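The Sorting Corner, Eight Months Later
Saturday, November 7, 2020
By Noémi Antal

Many of you ask me in the corridor how it goes with the robot in the sorting corner at Clukmont, so Miklós Simon suggested that I write it down once for all.

Before March, two people from each shift sorted sample blocks by hand. It was 600 blocks on a normal day, and more before an audit. The work was not heavy but it was very monotonous, and most of us had pain in the neck by Thursday. Now the arm does the picking and one person stays with it. The second person moved to inspection, where we were always too few.

I must say that I was against it in the beginning. I was afraid that we would only stand and watch. The truth is somewhere in the middle. In the first weeks we stopped the arm 14 times in one shift, and I went home more tired than before. After the new settings from Cenard it became calmer. Miklós now writes the small corrections himself, after a course of three days, and he teaches them to whoever wants to learn. So far four colleagues have asked for it. 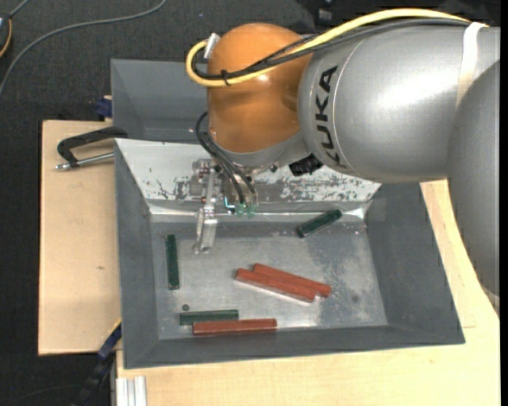 What I miss is the talking. With two people at the table the hours passed quickly, and today I have mostly the noise of the motor for company. The job asks for another kind of attention, too. When red blocks lie side by side and one covers a part of its neighbor, as in the bin under the gripper, I look more carefully at the next pick. A green one lying alone near the wall also deserves a look, as the sloping side leaves less space for the finger. I learned these things by standing there, and I have asked that they be added to the training sheet.

The night shift would like to have the breaks arranged differently, so that nobody is alone in the corner for more than two hours. Miklós will bring this to the next shift meeting. If you have an opinion, please tell him or me before then.

Last updated by N. Antal: training sheet request added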